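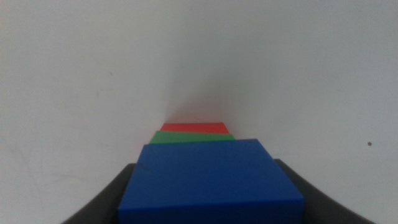 One reader's objection to the Clekus set is that the edges are too soft to stack straight, and that a row drifts after the fourth or fifth block. Mine drifted less than that. The finish is matte and the faces are smooth – grip between blocks is moderate. The color is even, but scuffs show on the blue. At $49 the set costs more than the Kanudow equivalent, which has sharper corners and a glossier coat. Storage box: thin card, split at 2 corners by March.

Rating: 4 out of 5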